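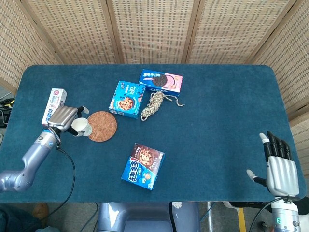
*Photo: Anselmo Iglesias*

2019-12-27

Went to the Kivero open day with Anselmo, who had promised lunch. There was no lunch. There were two boxes of chocolate-chip cookies and a pack of Oreos on the demo table, and they belonged to the robot.

The job was a paper cup and a woven coaster. I have been putting cups on coasters since childhood with no funding at all, but I will admit I leaned in when the silver hand closed on it. The other hand just rested on the felt, palm down, like my uncle at cards. The man from Tremix said the software had been through 2,562 practice grasps since October. I asked how many were cups. He said he'd have to check.

Somebody wanted to know what the rope was for. "Later," he said. We stayed 40 minutes and I never found out about the rope.

Anselmo took a brochure and is now talking about retraining - he says this every year, last time it was bees. Bus home was late. Ate toast standing up, put my mug straight on the table, no coaster.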